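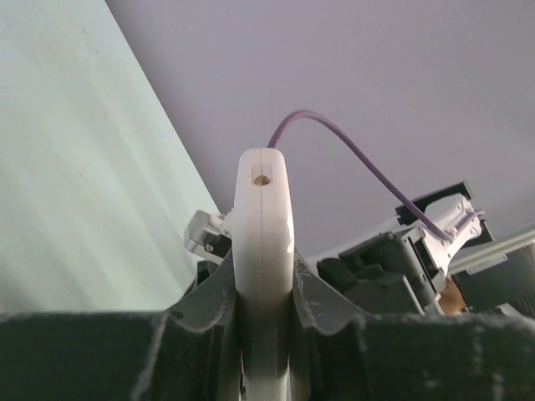

## Kunststoffgehäuse im Haushalt: reinigen, öffnen, kleben

Glänzende Gehäuse aus weißem Kunststoff bestehen meist aus ABS oder Polystyrol. Beide Werkstoffe vertragen Wasser und milde Tenside, aber keine kräftigen Lösungsmittel. Aceton löst die Oberfläche innerhalb von Sekunden an, Nagellackentferner und Nitroverdünnung sind deshalb ausgeschlossen. Isopropanol ist auf ABS in der Regel unkritisch, auf Polycarbonat kann es unter Spannung stehende Stellen reißen lassen. Im Zweifel an der Innenseite oder unter einem Typenschild testen und den nächsten Tag abwarten.

### Reinigen

Vor jeder Arbeit Netzstecker ziehen oder Batterien entnehmen. Losen Staub mit einem weichen Pinsel entfernen, nicht mit Küchenpapier - die Fasern zusammen mit Staubkörnern ergeben feine Kratzer, die man auf Hochglanz bei Streiflicht sofort sieht. Danach mit einem feuchten Mikrofasertuch und 2 Tropfen Spülmittel auf ein Glas warmes Wasser nachwischen. Das Tuch gut auswringen, damit nichts in die Gehäusenaht läuft.

Nähte und Vertiefungen:

- Zahnstocher aus Holz, Spitze leicht gestumpft, ohne Druck in der Naht entlangführen
- Wattestäbchen mit Isopropanol für Fettreste
- Blasebalg für Öffnungen; Druckluft aus der Dose nur aufrecht und mit Abstand, sonst tritt flüssiges Treibmittel aus

Vergilbung ist kein Schmutz und lässt sich nicht abwaschen. Das häufig empfohlene Bleichen mit Wasserstoffperoxid und UV-Licht wirkt auf manche ABS-Teile, das Ergebnis ist aber oft fleckig, und die Verfärbung kehrt meist zurück. Für Gebrauchsgegenstände lohnt der Aufwand kaum.

### Öffnen

Zweiteilige Schalen sind geschraubt, gerastet oder verschweißt. Schrauben sitzen oft unter Aufklebern oder Gummifüßen. Zuerst mit dem Finger über das Etikett fahren, eine Mulde verrät den Schraubenkopf. Sind keine Schrauben zu finden, die Naht an einem Ende mit einem Kunststoffhebel prüfen. Gibt sie dort nach, ist das Gehäuse gerastet. Gibt sie nirgends nach, ist es vermutlich ultraschallverschweißt und lässt sich nicht zerstörungsfrei trennen.

Bei gerasteten Schalen:

1. Gehäuse auf Zimmertemperatur bringen. Kalter Kunststoff bricht an den Rastnasen.
2. Hebel flach ansetzen und eine Nase nach der anderen lösen.
3. Altes Plektrum in den offenen Spalt stecken, damit die Schale nicht zurückschnappt.
4. Beim Abheben auf Federn und kurze Kabel achten.

Schraubendreher aus Metall hinterlassen Druckstellen, die sich nicht mehr entfernen lassen. Geräte mit Netzteil im Inneren bleiben zu, geladene Kondensatoren sind auch ohne Stecker gefährlich.

### Kleben

Ein sauberer Riss in ABS wird mit Kunststoffkleber auf Lösungsmittelbasis am festesten. Der Kleber verschweißt die Flanken, die Menge muss daher gering sein. 3 kleine Punkte je Bruchkante reichen bei kurzen Rissen, anschließend mit Malerkrepp fixieren und 10 Stunden liegen lassen. Sekundenkleber hält ebenfalls, bildet auf glänzenden Flächen aber einen weißen Schleier. Polyethylen und Polypropylen nehmen beide Kleber nicht an; dafür gibt es Sets mit Primer.

Abgebrochene Rastnasen halten geklebt selten. Ein schmaler Streifen doppelseitiges Klebeband auf der Innenkante ersetzt sie, und das Gehäuse bleibt zerlegbar.

**Nachtrag 19.02.2022:** Rogelio Tan weist darauf hin, dass Melaminschwämme (»Schmutzradierer«) auf Hochglanz matte Stellen erzeugen. Das ist richtig - sie wirken wie sehr feines Schleifpapier und gehören nur auf strukturierte Flächen. Matte Stellen lassen sich mit Kunststoffpolitur und einem weichen Tuch teilweise zurückholen.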